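4.3 Durchführung am Tag der offenen Tür

Der zweite Teil der Erhebung fand im Juni während des Tages der offenen Tür am Standort Pustmont statt. Anders als bei den Laborsitzungen in Abschnitt 4.2 war der Personenkreis vorab nicht festgelegt. Wer an den Vorführplatz kam und die Einverständniserklärung unterschrieb, konnte teilnehmen. Vorkenntnisse in der Robotik wurden erfragt, waren aber kein Ausschlusskriterium.

Der Vorführplatz lag in der Halle des Projekts Sumel und war vom Besucherweg aus zugänglich. Die Halle blieb während der gesamten Öffnungszeit in Betrieb, Beleuchtung und Geräuschpegel wurden nicht kontrolliert. Gespräche mit Umstehenden waren erlaubt und kamen häufig vor. Wir haben sie in den Protokollen nur dann vermerkt, wenn eine Demonstration deswegen unterbrochen wurde.

Jede Station wurde von 2 Betreuungspersonen geführt. Eine gab die mündliche Einweisung und zeigte die Aufgabe einmal vollständig vor, die andere bediente die Aufzeichnung und vergab die Laufnummern. Die Einweisung folgte einem Leitfaden von einer halben Seite Länge, der auch im Labor verwendet worden war. Für Kinder wurde sie verkürzt; deren Durchgänge sind in der Auswertung nicht enthalten.

Als Aufgabenobjekt diente an der Station Grerken ein weißer Schrank mit Tür, Schublade und zwei Einlegeböden, der auf einem Tisch stand (Abbildung 3). Er wurde gewählt, weil er mehrere Teilaufgaben mit unterschiedlichen Anforderungen an die Griffhaltung zulässt: Öffnen und Schließen der Tür, Ausziehen der Schublade sowie das Ablegen und Aufnehmen kleiner Gegenstände auf den Böden. Die Reihenfolge der Teilaufgaben wurde für jede Person neu ausgelost. Ausgeführt wurden sie mit handgeführten Greifern, deren Finger mit Markern zur Bestimmung der Öffnungsweite versehen sind.

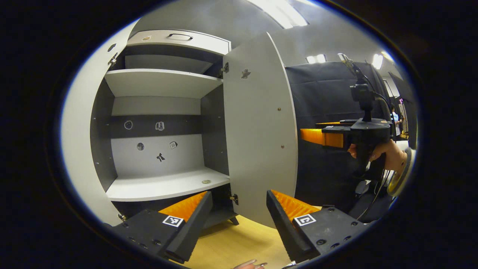

Abbildung 3: Aufgabenobjekt mit geöffneter Tür, aufgenommen mit der Kamera des handgeführten Greifers. Am unteren Bildrand die beiden Greiffinger mit geriffelten orangefarbenen Polstern und Markern, rechts ein zweites Handgerät.

Der Bildausschnitt der Greiferkamera wird durch die Weitwinkeloptik gekrümmt und von einem schwarzen Rand umgeben. Für die Weiterverarbeitung wurde auf eine Entzerrung verzichtet, damit die Randbereiche erhalten bleiben. In diesen Bereichen liegen bei seitlicher Annäherung häufig die Türkante und die Scharniere, die für die Schätzung des Öffnungswinkels gebraucht werden. Personen im Hintergrund wurden vor der Archivierung unkenntlich gemacht.

Ein Durchgang begann mit dem Signal der Betreuungsperson und endete, sobald der Greifer in die Ausgangslage zurückgeführt war. Zwischen den Durchgängen wurde der Schrank von Hand in den Anfangszustand gebracht. Ein Durchgang galt als ungültig, wenn die freie Hand das Objekt berührte, wenn ein Marker länger als eine Sekunde verdeckt blieb oder wenn die Lageverfolgung des Geräts abriss. Die Teilnehmenden erfuhren während der Sitzung nicht, welche Durchgänge verworfen wurden.

Insgesamt nahmen 78 Erwachsene teil. Sie führten zusammen 766 Durchgänge aus, die nach den genannten Kriterien als gültig eingestuft wurden. Die Laborsitzungen hatten zuvor nearly gleichmäßig verteilte Anteile der Teilaufgaben ergeben; am Tag der offenen Tür war dies trotz Auslosung nicht der Fall, denn viele Personen beendeten die Teilnahme vor der letzten Teilaufgabe. Aufgaben, die spät in der jeweiligen Reihenfolge lagen, sind deshalb schwächer besetzt. Bei der Zusammenführung mit dem Laborbestand, der knapp 4000 Durchgänge umfasst, wurde dies durch eine Gewichtung je Teilaufgabe berücksichtigt.

Die häufigste Ursache für ungültige Durchgänge war der Verlust der Lageverfolgung. Er trat vor allem dann auf, wenn das Gerät dicht vor die Innenseite der Tür geführt wurde und das Kamerabild überwiegend aus einfarbigen weißen Flächen bestand. Verdeckte Marker kamen seltener vor und betrafen fast ausschließlich die Schublade. Einige Teilnehmende drehten das Handgelenk beim Greifen der Schublade so weit, dass der Unterarm in eine ungünstige Stellung geriet, und setzten danach neu an. Diese Korrekturbewegungen wurden nicht herausgeschnitten.

Gegenüber den Laborsitzungen unterscheiden sich die Daten in mehreren Punkten. Die Annäherungswege streuen stärker, und die Tür wurde öfter von der Kante her aufgeschoben als am oberen Ende gefasst. Auch die Geschwindigkeit schwankt zwischen den Personen deutlich. Ob diese Streuung für das Training der Steuerung nach dem Verfahren Takagi von Nutzen ist, wird in Abschnitt 5 untersucht. Für die dort berichteten Vergleiche wurden beide Teilbestände zunächst getrennt und anschließend gemeinsam verwendet.

Einschränkend ist festzuhalten, dass die Teilnahme auf Interesse beruhte und die Gruppe daher nicht als repräsentativ gelten kann. Zudem sahen viele Personen den vorangehenden Durchgängen zu, bevor sie selbst an die Reihe kamen. Ein Lerneffekt durch Zuschauen ist anzunehmen, lässt sich mit den vorliegenden Protokollen aber nicht beziffern. Bei künftigen Vorführungen soll die Wartezeit am Platz miterfasst werden.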